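Trindovley students head to October final with two-armed robot

July 29, 2019

The robotics club at Trindovley Secondary is through to the October final of the Collidance student challenge, after a long Saturday in the old drama room and one very late pizza order.

Eleven students are on the team this year, most of them in Years 9 and 10. Teams are given a board and a set of blue shapes and have to get a robot to pick the shapes up and put them in the right spots. Sounds like a toddler's toy. Try doing it with somebody else's fingers.

The club qualified with 454 points, enough for second in its pool behind Gunawardena College, who have won the thing before and will be favourites again.

"We were rapt with second," said club supervisor Živko Popescu, who teaches maths and runs the Tuesday and Thursday sessions. "We'd have been rapt with fifth. Last year we didn't get a score at all, we got a very nice letter."

Points are awarded for each piece placed, with a bonus for finishing inside the time limit and a penalty if anything goes on the floor. Both arms are allowed to work at once, though plenty of teams stick to one because it's simpler to program and there's less chance of the arms getting in each other's way. Trindovley decided back in term one to use two. There were arguments. There was a vote, and then a second vote after the first one was declared unfair by the people who lost it.

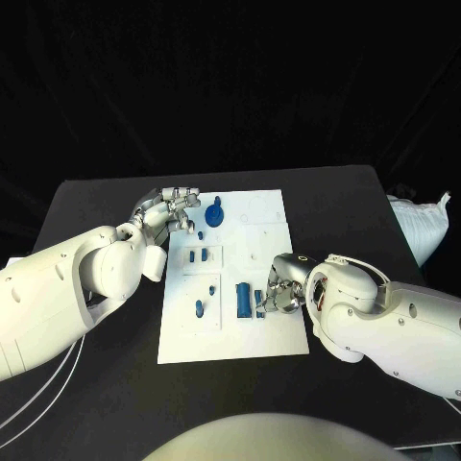 At work on the board: the right hand at a narrow blue piece, the left open over the round one.

Small pieces are the hard part, according to the students. A thick cylinder is forgiving, you can come in a bit crooked and still get hold of it. The little pegs aren't. If a finger closes early the peg tips, and then the robot has no idea where it is and goes on placing thin air with great confidence.

Year 10 students wrote most of the gripping code over the winter break. The Year 9s took on testing, a job that sounds like the short straw but was fought over, seeing as the testers get to run the robot. Each test goes in a ruled exercise book kept on the windowsill: date, piece, which hand, what went wrong. They're onto their third book. One page from May just says "no" nine times.

The hands caused the most grief early on. Club members had only ever used a simple two-finger claw and moving up to proper fingers meant throwing out nearly everything they had. Mr Popescu said he had been tempted to go back to the claw at one point and was outvoted.

"I'm glad I was," he said. "They sat down and worked out one finger at a time what it should be doing. I can't say I followed all of it. There was a colour chart."

Heat day itself went in fits and starts. Trindovley drew the 9am slot, lost most of its warm-up to a laptop that wanted to update, and dropped two pegs in the first run. Second run was clean apart from a slow patch near the end when the left arm stopped to wait for the right and the right stopped to wait for the left. Year 9 students in the back row could be heard counting down the seconds. It sorted itself out with 11 to spare.

The judges, who marked by video link, gave full marks for the written log and took a few off for the presentation, which ran over. The students say this was Mr Popescu's fault. He says it was not.

Money is the next thing. Entry to the final is covered but travel isn't, and the club is trying to get the whole team there instead of sending four and a laptop. Ollari Hardware has put in for the minibus hire and has offered to match whatever is raised at the sausage sizzle out the front of the store. There's also a trivia night coming up in the school hall, tables of eight, bring your own nibbles. Tickets are $40 a table from the front office.

Before October the team wants to do three things: get quicker on the pegs, fix the waiting problem properly, and teach the left hand to turn a piece around when it's been picked up backwards. That last one might not happen. It was on the list last term as well.

The final adds a twist too. Pieces will be laid out differently for every run and teams won't see the layout until the clock starts, so a set routine learned off by heart is no good to anyone. Students have started practising by having a Year 7 come in and muddle everything up while they wait in the corridor. The Year 7s are apparently very good at this and there is now a roster.

Two of the team will have finished their work experience by then and one is moving interstate at the end of the year, so this is the only shot for this particular group. Mr Popescu said he hadn't made any speeches about it and didn't plan to.

"They know. They've been staying back till the cleaner turns the lights off. I just order the food."

Anyone wanting to see the robot going is welcome to drop in to the drama room on a Thursday after 3.30pm, sign in at the office first please. The club is also after a decent second-hand monitor if anyone has one siting in a shed, and would take a couple of power boards while we're at it. Students in Year 8 who want to join for next year should see Mr Popescu before the end of term, no experience needed, parents have to sign the form. Forms are at the front office, next to the trivia tickets.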